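June
Posted by Nighat Satti

Right, I said I'd write this up properly for the Astside ticket because Nazar keeps asking me what I did and I keep telling him in bits. It's the label problem in the stock system again, the one where Jilach prints a blank sheet after every single label and then loses its place in the queue.

Started Friday just after opening. I'd booked in the new outerwear delivery and sent 50 labels to the back room printer. First three came out lovely. After that it was label, blank, label, blank, and then the light went orange and it sulked. Jilach itself was quite happy and told me all 50 had printed (they had not).

Things I tried before lunch, in this order:

Turned the printer off and on. Same.

Swapped the roll for a fresh one, in case the old one was wound badly. Same, and I wasted a good length of it feeding it through.

Ran the calibration by holding the feed button down until it blinked. It spat out a strip, stopped in the right place, and I got terribly excited. Then I sent five labels and got five labels and five blanks.

Printed from the office computer instead. No blanks at all! So I knew the printer was fine and it was something about my till.

At that point I rang Zlata at Pasichnyk, who set all this up for us, and she had me open the printer preferences on both machines and read them out to her. Mine had the label height set taller than the office one. I certainly hadn't touched it, but there had been an update overnight and she reckons that put it back to whatever it came with. I typed in the office figure, saved it, and the blanks stopped.

The queue was a separate headache. Jilach still had job 379 marked as "sending" and wouldn't let anything past it. Deleting it from the list did nothing, it just came back when I refreshed. Zlata's trick was to close Jilach on every machine, stop the print service, clear out the stuck files and start it all again. Took two goes, as Evaristo had Jilach open on the laptop and hadn't said.

After that I reprinted the whole batch and scanned a good few against the stock list. Names and prices all matched. The old tags from the first go are in the bin, so if you find one without a size on it, please chuck it. 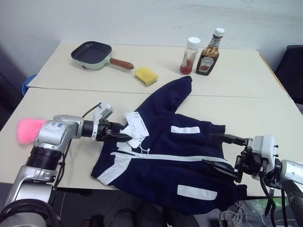

Navy jacket with the long white zip, tag and barcode attached.

Still open: the label height needs locking so the next update can't change it. Zlata says there's a tick box for that but it wants the admin login, and Anneliese has it. Could you pop on when you're next in, Anneliese? Leaving the ticket open until then.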